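Home | Journal | Issues | Authors | Search

4. How listeners find the message in a music video

By this point I had a pile of survey answers and no clear idea what to do with them. I'd asked 388 people to watch the same video by the band Stirnolari, a slow song about losing a parent, and then tell me in their own words what it was about. I expected most of them to say grief. A good many said it was a breakup song! So this section is me trying to work out where the two readings come from.
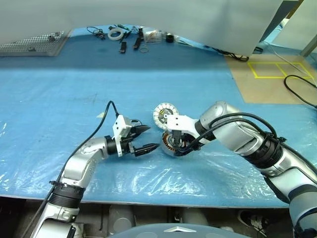 Liya Zeleke
Lecturer in Popular Music, Mernon College

I should say first that I didn't give anyone the lyrics. People heard the song once, with the video, on whatever they had at home, and then they typed. I know some colleagues would have handed out a lyric sheet (one reviewer asked me why I hadn't), but I've never met anyone who hears a new single that way. You catch a line in the chorus, you miss the second verse completely, and you fill in the rest from what's on the screen.

And the screen matters a lot with this one. The singer spends the first verse packing up a house. If you already know the story, you see a son clearing out his mother's things. If you don't, you see a guy moving out after a fight. Both groups wrote about the boxes. They wrote about the same boxes in very different ways, and I found that pretty moving to read through, I have to admit.

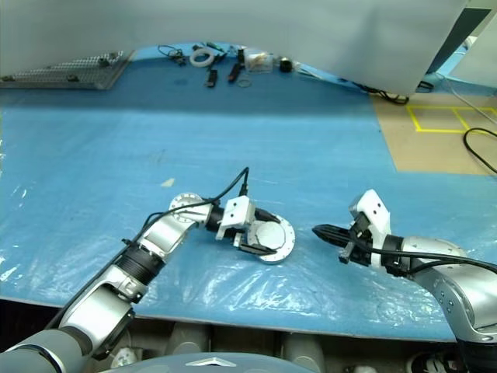

The comments under the video told a messier story. I read all 3,912 that were up when I stopped collecting on Sunday, September 21, 2025, and I sorted them by hand into three piles: people talking about the song, people talking about themselves, and people talking to each other. The last pile was the one I nearly threw out. I'm glad I kept it, because that's where someone would write "sorry about your ex" and get a gentle reply saying no, it's his mom.

Figure 3. Paths from first viewing to a stated meaning: sound, picture, comments, talk with friends.

As Figure 3 shows, I ended up treating comments as part of how the song gets heard, the same as the picture or the drums. Mac Suibhne makes a close argument about fan letters, and I lean on it here, though letters are slow and comments can turn a reading around in an afternoon.
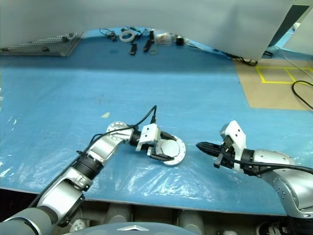

I also called back 50 of the survey people in April for a longer chat. Almost all of them remembered the tune. Fewer could tell me what they'd first written, and a couple were sure they'd said grief from the start when they hadn't. I don't think they were fibbing. Once you know what a song is about, it's really hard to get back to not knowing, and I'll return to that in Section 5 with the Drenditz recordings, where there's no video at all.

Related articles
Singing along without the words
Drenditz and the home demo
What fans wrote to Mac Suibhne
Grief songs on local radio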